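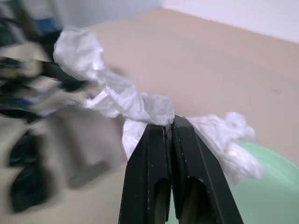
*Twisted white cloth held at the tips of a black gripper.*

21 September 2026

I have been reading the papers in a small refund case from the magistrates' court at Pasitby. The sum was £1,630, the goods were mostly kettles and bedding, and the defendant, Fadi Twal, pleaded guilty at the first hearing. It will never be reported anywhere that matters, but the charging decision raises a point I get wrong if I don't write it down.

The facts are short. Pruvost, a homeware shop on the ring road, allowed returns without the original packaging if the customer had a receipt. Mr Twal collected receipts that other customers had dropped in the car park. He then went in, took the matching item off the shelf, walked it to the returns desk and asked for his money back. Where the receipt showed a cash sale he was paid in cash. Where it showed a card sale he was given a credit voucher, and most of those were sold on.

The first question is whether this is theft. Under section 1 of the Theft Act 1968 there must be a dishonest appropriation of property belonging to another, with the intention of permanently depriving the other of it. The kettle is appropriated when he picks it up meaning to treat it as his own. He doesn't need to leave the shop for that. The difficulty is the last part, because he always meant the shop to have the kettle back. Section 6 deals with this. A person who intends to treat the thing as his own to dispose of regardless of the owner's rights is to be regarded as having the necessary intention, and offering to sell the owner his own goods is the usual textbook illustration. A refund is close enough to a sale for the argument to work.

The second question is whether it is fraud, and that is much simpler. Section 2 of the Fraud Act 2006 needs a false representation, made dishonestly, with the intention of making a gain or causing a loss. The representation is "I bought this here and this is the receipt for it". It is false and he knew it was false. The offence is complete when he makes it, so it makes no difference whether the assistant believed him or whether the till paid out. On one visit it did not, and that visit is still on the charge sheet.

He was charged with fraud only. I think that was right. The theft route gets to the same place through a deeming provision, and a lay bench would have had to be taken through it.

The maximum for section 2 fraud is ten years on indictment. For theft it is seven. Neither figure tells you much about a case of this size. The guideline works from harm and culpability, and the points that counted here were the repetition, the period (it began in December) and a degree of planning, set against the plea and a clean record. He received a community order and was told to pay compensation in full.

Two loose ends.

The shop's loyalty scheme, Flosomance, credited up to 100 points per transaction and did not claw them back on a refund. Mr Twal had no card, so it didn't arise. If he had used one, I would expect an argument over whether points are "property" for the Fraud Act. Section 5 includes things in action and other intangible property, and a point that can be exchanged for goods looks like one or the other. The scheme's terms say that points have no cash value. I doubt that settles it.

The other is the vouchers. One was bought through a local selling page by Aslı Canpolat, who paid a fair price and knew nothing about any of it. Pruvost cancelled it. Her claim is against the seller, on ordinary contract principles, and the compensation order doesn't mention her. She wrote to Illent, the company that runs the voucher system, and was referred back to the shop. As far as I know she has not issued a claim, and for the amount involved the court fee may put her off.

Comments are open. I would be glad of a reference to any decision on loyalty points under section 5, as I have not found one.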